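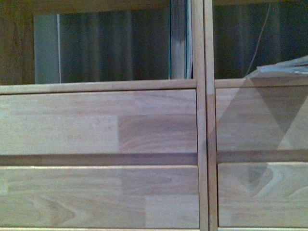
*Wooden cabinet, glass-fronted compartments over drawers.*

# Filing an appeal of a student fee allocation

Last revised 2022-11-24

These steps apply to registered student groups at Murkport State whose request for activity fee money was denied, reduced, or approved with conditions. They cover event requests and annual budgets. Travel grants go through a separate office and use a different form.

An appeal is a written request for a second decision on the same record. It is decided by the Allocation Review Panel, and the panel can uphold the decision, change the amount, remove a condition, or send the request back to the finance board for a new vote.

## Before you start

You need the following:

- The decision notice, with its reference number
- The original request as submitted, including the budget sheet
- The minutes of the meeting where the vote was taken
- A copy of the allocation rules in force on the date of the vote
- Signing authority for the group (president or listed financial officer)

If the minutes are not posted, request them in writing from the board secretary. Do not wait for them before filing. The form has a box for "minutes requested, not received," and a group that checks it may add to its statement once the minutes arrive.

## Step 1: Work out the deadline

The appeal must be filed within 14 calendar days of the date on the decision notice. The day of the notice is not counted. Weekends and holidays are counted, but if the last day falls on a day when the office is closed, the deadline moves to the next day it is open.

Use the date printed on the notice. The date you opened the email does not matter. If the notice has no date, use the date it was sent and attach the email with full headers.

Late appeals are returned unread unless the group shows that the notice was never delivered.

## Step 2: Choose the ground for appeal

Section 41 of the allocation rules lists the only grounds the panel can consider:

1. **Procedure.** The board did not follow its own rules. Typical cases are a missing quorum, no advance notice of the meeting, or a member voting despite a declared conflict.
2. **Viewpoint.** The decision, or a condition attached to it, depended on the opinions of the group, its speakers, or its cosponsors.
3. **Error of fact.** The board relied on something incorrect, such as the wrong room cost or an attendance figure from a different event.

You may claim more than one. Each ground needs its own statement and its own evidence. Disagreement with the amount is not a ground by itself.

## Step 3: Identify conditions correctly

Many viewpoint appeals fail at this step. A condition is viewpoint based when compliance would require the group to adopt, drop, or avoid a position. "Funds released only if the event is not cosponsored by the Adcombe Tenants Union" is a condition of this kind if the objection is to what the cosponsor stands for. "Funds may not be used for alcohol" is not.

Test the wording by replacing the named group or topic with one that holds the opposite view. If the board would have had no reason to write the condition for the second group, say so in the statement and point to the part of the record that supports it.

Conditions given by email or in conversation count. Quote emails exactly. For spoken conditions, write down the words used, the date, the place, and who was present, and have each person who heard them sign a separate note.

## Step 4: Complete Form 221

The form is available from the Office of Student Groups in the Ahuja Building and as a fillable file on the office website.

| Field | What to enter |
|---|---|
| A | Reference number from the decision notice |
| B | Amount requested and amount approved |
| C | Ground or grounds, using the names in Section 41 |
| D | Statement, limited to 3 pages per ground |
| E | List of attachments, numbered in order |
| F | Outcome requested |

Field F must name a specific outcome. "Fair treatment" will be sent back for correction. Write "restore the full amount requested" or "remove condition 2 of the notice."

Keep the statement in date order. Cite attachments by number in the text. Do not attach petitions or letters of support, which the panel is not permitted to weigh.

## Step 5: Submit

Upload the form and attachments as one PDF through Zetau, under **Finance > Appeals > New**. The system sends a receipt with a time stamp. Save it. If no receipt arrives within an hour, check that the file was uploaded in full, then deliver a paper copy to the office before closing and ask for it to be stamped.

Only the signing officer's account can submit. Drafts saved by other members are visible to the group but are not treated as filed.

## Step 6: Spending while the appeal is open

Money already approved without conditions may be spent. Money under a disputed condition is frozen until the panel rules. If the event date comes before the ruling, check box G to ask for an expedited review and attach the room booking. A group that pays costs from its own account may claim them back if the appeal succeeds, provided the receipts match lines in the original budget sheet.

## Known issues

- Appeals filed in February overlap with annual budget hearings and take longer to schedule.
- Zetau rejects file names containing an ampersand and gives no error message.
- The printed form in older group handbooks lacks box G. Download the current one.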